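Deisy Benavides
14th March

Okay friends, several of you asked for an update on the little bathroom at the Vestport house, so get comfortable, I'm going to ramble a bit (you know me).

Deisy Benavides
When we moved in, every single piece of metal in there was a different color. Chrome faucet, brass hooks, a white towel bar that had been painted over at least once. I lived with it for 5 years and told myself it was charming. It was not charming, y'all. It bugged me every morning while I brushed my teeth!

Deisy Benavides
So back in October I finally picked one finish and promised myself I'd stick to it. Oil-rubbed bronze. My sister thinks it's too dark for a small room and she may have a point, but I love how it goes nearly black and then you catch a bit of copper when you walk by.

Deisy Benavides
A word about shopping for it. "Oil-rubbed bronze" means something different to every company on earth. I ordered 2 samples from Bosel and one from Wijesinghe and laid them side by side on the windowsill, and one was plain brown, like a chocolate bar. Please order samples. Please look at them in the morning and again at night with the lights on.

Deisy Benavides
The wall posts are the part I'm fussiest about. I wanted the kind that flares out toward a nice oval plate, with a rounded collar where it meets the rod, and a bit of an edge around the plate so it looks finished from the side too. You see the side of these things far more than the front, at least in a room as narrow as ours.

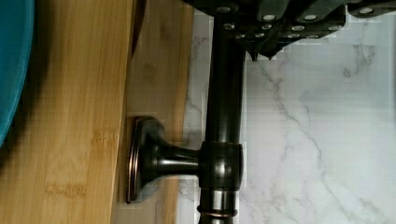

Deisy Benavides
Then there was the whole marble question. I went back and forth on marble for weeks, and I know all the arguments, it stains, it etches, you'll be sorry the first time somebody sets down a bottle of nail polish remover. But white with those thin gray veins is what I've wanted since I was a teenager cutting pages out of magazines, and next to dark metal it makes me so happy that I've decided to just be careful.

Deisy Benavides
Cleaning, for those who asked: a soft cloth, warm water, a tiny drop of dish soap, then dry it right away. No scrubby pads and no vinegar anywhere near it! I keep an old T-shirt cut into squares under the sink for exactly this.

Deisy Benavides
Still on the list: the light over the mirror (the one I want from Pindevitz is on back order for another 7 weeks, sigh), a new drain cover to match, and 8 cabinet knobs I keep changing my mind about. Round or oval? I had round in the cart last night and took them out again.

Deisy Benavides
If you've had this finish for a few years, tell me how it's holding up, especially in a house with kids and wet hands. I've read that it wears lighter in the spots you touch most and I think I'd like that, but I'd love to hear from somebody who has lived with it. And send knob opinions, I'm ordering this week!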